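The Rewi Set

The new train came into Pirumberg on the back of three trucks, and Maxine Merrick signed for it in the rain. It was a four-car electric set, blue below the windows and cream above. Limard had built it and Limard's man, Zoltán Hegedűs, had come along to see it put on the rails.

"Where's the rest of it?" Maxine asked.

"That is the rest of it."

She looked at the paper. It said the line was getting 16 sets, and this was the first. The line had been promised its first one in January two years back. She put her name at the bottom and gave him the pen.

They ran it at night, after the last Rurkley service had cleared. Darcy Kereama drove. He had driven the old stock for 25 years and he did not like the seat, the brake handle or the voice that told passengers which side the doors would open on. He said so at each station, and Zoltán wrote it down.

On the fourth night the train stopped by itself at signal 44, just short of the Rewi viaduct. The signal was green. The brakes had gone on and they would not come off.

"Did you touch anything?" Zoltán asked.

"I had my hand on the handle. That's where it goes."

Maxine walked forward from the third car with a flashlight. They sat there until 3 a.m., when the brakes let go without anyone doing anything to them. Darcy took the train back to the depot at walking pace.

It happened again the next night, in the same place. Limard wanted the software looked at. Carleen Paewai, who ran the depot, wanted the track looked at, and they argued over the phone for most of an afternoon. Maxine left them to it and drove out to the viaduct with Amerley Ayaaba from signaling. They walked the line in orange vests. Amerley stopped beside a gray cabinet with fresh screws in the lid.

"Who's been in here?" she said.

Maxine didn't know. She held the lid while Amerley got down on her knees.
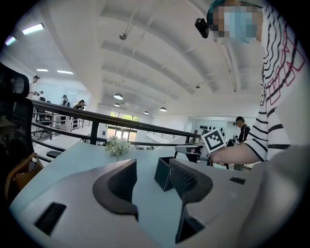
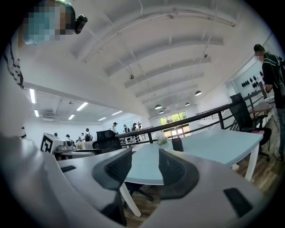 Amerley brought the part back to the depot in her lunch bag. She would not set it down on the bench, where Darcy had his tea, so she went through to the office and cleared a space. It looked like nothing much on the pale blue-gray desk, a small black box with an open top, and Zoltán bent over it with his hands behind his back.

"This is not ours," he said.

"No. It's ours," said Carleen. "It's from the old stock. It should have come out when they changed the wiring."

"And it talks to my train?"

"It tells your train to stop," Amerley said. "It used to tell the old ones too, but they weren't listening."

Zoltán asked if he could have that in writing. Carleen said he could have it after lunch.

They went out again that night with the cabinet empty and the lid screwed down. It was ten minutes past one when they came up to signal 44. Maxine stood behind Darcy's seat. The light was green and he kept his hand where it was, and the train went out onto the viaduct at full line speed with the river a long way under it.

"Well?" said Zoltán.

"Seat's still no good," Darcy said.

Zoltán wrote it down.

Last updated: January

We use cookies to improve your reading experience. By continuing to use this site you accept our cookie policy.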